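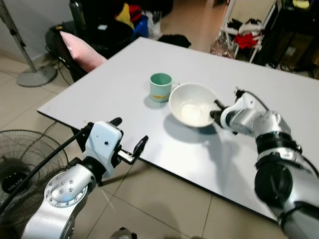
Poveo Two-Arm Table Unit

For break rooms, canteens and shared kitchens

Anyone who has worked in a busy place knows what happens to the crockery. A mug gets left, then a bowl beside it, and by the middle of the afternoon somebody who was hired to do something else entirely is carrying the lot to the sink. We built the Poveo for that somebody. It works at an ordinary table, it has two arms with a soft-closing gripper on each, and it's meant to take the fetching and shifting off people's plates (sorry, we do talk like this at Werkville).

What it handles

Mugs, cups, small bowls and side plates are the everyday work. Each gripper has two fingers, which can take a bowl by the rim or a mug by the handle, and the arms can work together or one at a time. It'll manage a bowl that still has a bit of something in the bottom, though we ask that full cups of tea be tipped out first. Please don't give it knives.

What changes for your staff

We'd rather be upfront about this part, as it's the first thing people ask and quite right too. When the Odukoya packing shed put in its first unit, Drita Perić, the kitchen hand on the early shift, was worried she'd be shown the door. Seven months on she still runs the kitchen. Clearing tables used to take up the end of her morning, and that time now goes to the hot lunches, a job she'd been asking to take on for ages. She also decides where the unit works and when it's switched off, and she has strong opinions about both!

There are new jobs too, and you should plan for them. Somebody has to wipe down the fingers, check the cables and show the unit any new crockery you bring in. Snežana Dervishi, our trainer, spends a day with your team going through all of it, and she's happy to come on a Saturday if your weekdays are hopeless. We recommend choosing two people at least, so one can go on holiday in peace.

Before you order

The table should be level and steady, with a clear path for the arms on both sides. Keep trailing cords away from where people walk. Strong shadows and very shiny tabletops can slow the unit down a little – a matte cover helps if your lights are bright.

In the box

Two arms with grippers
Power and data cables
Stop button on a long lead
50 spare finger pads
Printed handbook, large type

Service is due every 2000 working hours, and our Kudo support desk picks up the phone until 7 in the evening. Trial hire is available by the month, with Snežana's training day included in the price.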